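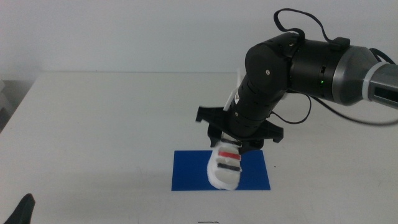
4. Setting Up Neighborhood Alerts

The Dasent collar unit reports a pet's position to the base station and, if alerts are turned on, to nearby households that have joined the same group.

4.1 Pairing the collar

1. Charge the collar until the light stays on.
2. Hold the side button for 3 seconds.
3. Open the Kenitz app and select Add Pet.
4. Enter the 17-character code from the inside of the strap.

Note: The code uses no letter O. Enter a zero.

4.2 Setting the home zone

1. Stand at the center of the yard with the collar in hand.
2. Select Zone, then Draw.
3. Set the radius. The upper limit is 95 yards.
4. Save, then walk the collar across the line to test the alert.

Caution: The home zone is not a fence. It does not keep a pet in or coyotes out. Bring small pets indoors at dusk.

4.3 Lost pet notice

Select Report Lost. The notice goes to all members of the group and stays up for 2 days - it can be renewed once.
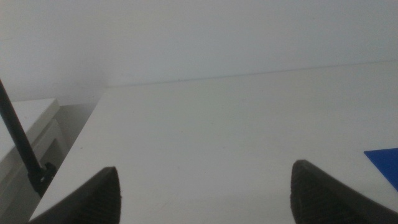 A Skullthorpe group member wrote that her notice went out with an old address on it, and asked where to change it. The address is stored under Household, not under Pet. Edit it there before sending a notice; one already sent must be withdrawn and reissued.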